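Demonstration-based robot teaching

Demonstration-based robot teaching is a group of methods in which a person shows a robot how to carry out a task, and the robot's control program is built from the record of that showing. It differs from conventional programming, in which each position and condition is written out by an engineer before the machine is switched on. The two main forms are hand guiding, also called kinesthetic teaching, and teleoperation, in which the person controls the robot from a distance through a separate device. A third form, passive observation, records a person doing the task with his or her own hands and is treated only briefly in this article.

Hand guiding

In hand guiding, the operator takes hold of the robot arm and moves it through the task. The motors are set to a compliant mode so that the arm supports its own weight but gives way to a light push. Joint angles are stored many times per second, along with the opening of the gripper. The method needs no extra equipment and can be learned in a short time. Its chief limits are that the operator's body often blocks the robot's cameras, and that moving two arms at once is difficult for one person. It remains common in assembly and packing work, where the objects are rigid and the paths short.

Remote control

In teleoperation the operator stands or sits apart from the robot and moves a control device, and the robot repeats the motion. The device may be a pair of hand controllers, a glove, or a leader arm. A leader arm is a lighter copy of the robot's own arm; when the operator bends its elbow, the elbow of the working arm bends to match. Because the operator is out of the way, the camera views stored with the motion are close to those the robot will have when it works alone. Most two-armed systems are taught in this manner.

Delay between the operator's movement and the robot's response is a frequent source of error. At the Waddale laboratory, which has worked on household tasks since its founding, operators begin with rigid objects on an open table and move on to cloth only after the delay has been measured and logged. Force feedback, where it is available, lets the operator feel resistance when the gripper meets a surface. Where it is not, operators depend on sight alone and tend to move more slowly near edges.

Laundry as a teaching task

Laundry is widely used as a test of teaching methods. Cloth has no fixed shape, dark fabrics show few features to a camera, and the inside of a drum is curved, reflective and partly hidden by its own rim. A round door also limits the angles from which an arm may enter. The Zekora task set, used at Waddale and at the Stutside training site, lists loading and unloading as separate tasks and allows either arm to be used for both.

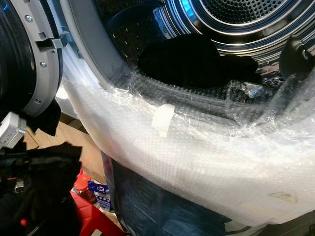
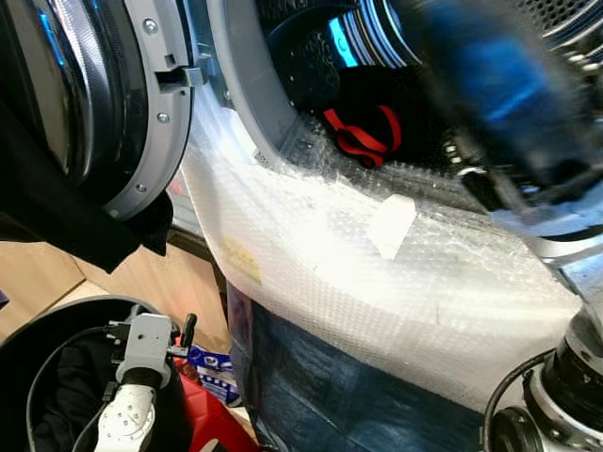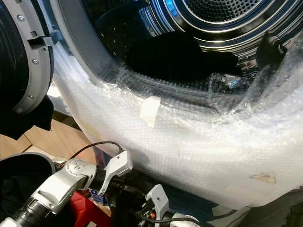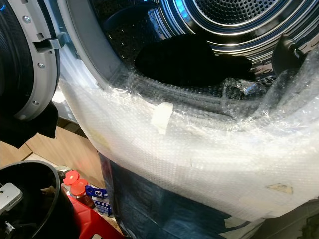
Work at a front-loading machine, with the door open and bubble wrap over the lower edge of the drum opening.

Unloading is generally held to be the harder of the two. A garment may catch on the door, come out joined to another, or slip from the fingers when only a small fold has been gripped. Operators are taught to seize cloth well back from its edge and to withdraw the arm in a straight line before turning the wrist. In two-armed work, one hand may hold the cloth while the other takes a new grip - an exchange that is easy for a person and slow to learn for a machine.

Recording and review

A single showing of a task, from the starting position to the finish, is called an episode. Each episode holds the camera images, the joint positions of both arms, the gripper commands and a short written label. The Stutside collection of laundry tasks contained 608 episodes as of October 31, 2023. Of these, 200 were recorded by hand guiding with one arm and the remainder by leader arms.

Episodes are reviewed before use. The reviewer marks the point at which each stage of the task begins and removes long pauses at the start and end. Practice differs on whether failed attempts should be kept. The Cuypers method, named for the workshop where it was first written down, keeps an episode in which the operator drops an item and picks it up again, on the grounds that the robot must learn to recover from the same mistake. Other groups discard such episodes and record recovery separately.

Learning from the record

The reviewed episodes are used to train a policy, a program that takes the current camera images and joint positions and returns the next movement. In the simplest approach, known as behavior cloning, the policy is trained to copy the operator's choice at every instant. Small errors can build up over a long task, taking the robot into positions that no operator showed. Two remedies are in general use. One is to have the policy plan a short run of movements at a time. The other is to let the robot work alone with an operator standing by, who takes over when it goes wrong; the correction is then added to the record.

At Stutside a trained policy is given 100 trials on each task before it is compared with an earlier version. Starting positions of the cloth are varied between trials according to a printed list.

Limitations

The quality of the result depends heavily on the operator. Two people may load the same machine in different ways, and a policy trained on both may hesitate between them. Written operator guides reduce this variation but do not remove it. Policies also tend to be tied to the place of teaching, and a change of lighting, machine or camera height can lower their success sharply. Recording the same task at several sites is the usual answer, though it adds greatly to the cost of review.

See also

Behavior cloning
Compliant control
Leader arm
Teleoperation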